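November, cloth folding, teleop on the two-arm bench

Start 9:40. Leader arms powered and homed before the followers this time. Left leader elbow still has the offset from last week (reads low by a few ticks at rest). Recalibrated both pairs, saved over the old file, kept a copy in the Durnov folder with the old name plus "b".

Goal for the day: more demonstrations of the half fold. Both grippers take the corners of one short side, lift, carry over to the far side, release, back off. No flattening stroke at the end. Marwan wants the flattening stroke as a separate task and I agree, the combined one gave us episodes that were too long and the operators got sloppy in the second half.

Settings: episode cap 1724 steps, which covers the slow operators. Reset time between episodes left to the operator (pedal). Gripper current limit on both followers set to 200. At the higher value we used on the Relwood towels the fingers kept closing after contact and the corner rolled out of the tips.

First block was Younes on the leaders, me on resets. He approaches low and from outside the cloth, closes, then waits before lifting. The wait is useful. Without it the two arms leave the table at different times and the cloth swings toward the slower one. Wrote "pause after close" on the operator sheet. Length of pause not specified, we want some spread in it.

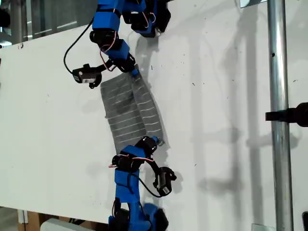

Corner grasps are where most of the bad episodes come from. A miss on one side is easy to see from the operator's seat, a shallow grasp is not. The tips are small, and with both of them on the corners of one side you can have the edge between them curled up and a fold running down the cloth while the far side lies flat, and from the leader station that looks like a good hold on both. Rule from today: if the operator is not sure, open, back off, take it again inside the same episode. Regrasps stay in the data. Marwan asked for them to be tagged, so there is a flag on the second pedal now. It writes a 1 to the extra column, nothing else.

Striped cloth is better than the plain one for checking replays. Skew after the fold shows in the lines straight away. Keep the plain one for the held-out set.

Problems:
- Lower follower dropped off the bus twice in the first block. Reseated the connector at the shoulder. No drops after that, but the loom should be redone properly.
- Wrist cable on the upper follower needs slack for the full carry. Do not tie it closer to the arm. Tried it, joint 5 stalled near the end of travel.
- Shadows of both arms fall on the table. Afternoon episodes will not match the morning ones. Note time of day in the session header, do not try to fix it with the blinds.

Second block after lunch, swapped seats. I am slower than Younes on the carry and my release is uneven, left hand opens first. Kept the episodes anyway. Four discarded, all for cloth sliding off the target area at reset.

Running total in the Brorkside set is now 3567 episodes counting all fold variants. Half fold alone is almost 2000. Marwan will start a training run on the half fold subset tonight with the regrasp flag ignored, then again with flagged episodes left out, same seed.

To do:
- new loom for lower follower
- fix elbow offset on left leader, probably the horn is one tooth off
- print spare fingertips, same file, same blue
- ask Younes for his notes on the sleeve task before we change the table height
- clear old test sessions from the recording machine, disk warning came up at 16:10

Stopped 16:30. Followers parked and powered down, leaders left on for Marwan to check the offset.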